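Zwölf Minuten

Am Abend des 27.02.24 kam sie mit dem letzten Bus aus Gostton zurück. Sie stellte die Tasche ab und wusch sich die Hände. Der Teig hatte 90 Minuten gestanden, so verlangte es das Heft von Tuominen, in dem ihre Mutter die Seiten mit Bleistift nummeriert hatte. Das Rezept stand auf Seite 164.
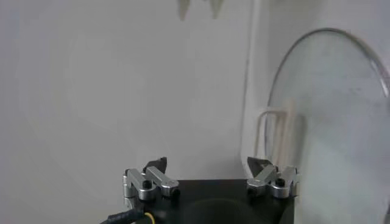
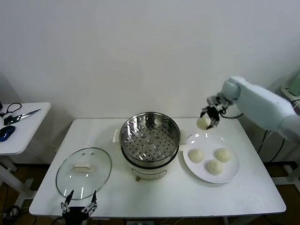 Drei Teigkugeln auf dem Teller, eine noch darüber, der Glasdeckel neben dem Dämpfer.

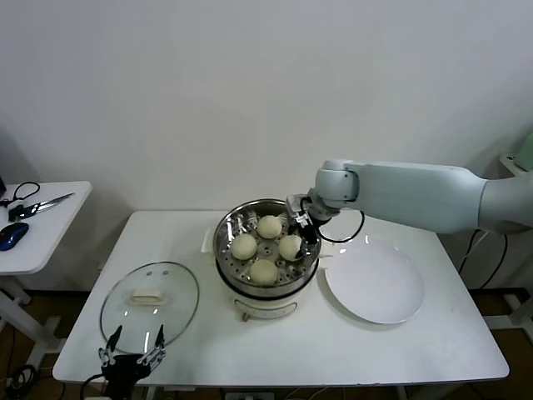
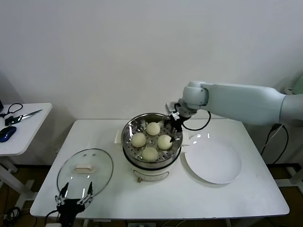 Sie legte den Deckel auf und stellte 12 Minuten ein. Dann setzte sie sich ans Fenster und las noch einmal den Brief von Juveo. Man bot ihr die Stelle an, ab Juni, mit Wohnung. Eine Antwort erwarte man bald.

Ihre Mutter hatte die Brötchen immer im Stehen gegessen, das erste noch viel zu heiß. Danach hatte sie auf die Finger gepustet und das zweite genommen. Zwei blieben für das Kind übrig, und so war es nie anders aufgeteilt worden.

Der Dämpfer piepte. Sie wartete, bis der Dampf sich verzogen hatte, und nahm zwei Brötchen heraus. Der Boden war etwas feucht, der Teig innen locker. Salz fehlte. Im Heft stand davon nichts.

Sie holte den Bleistift und schrieb es an den Rand. Dann drehte sie den Brief um und begann auf der Rückseite mit der Antwort.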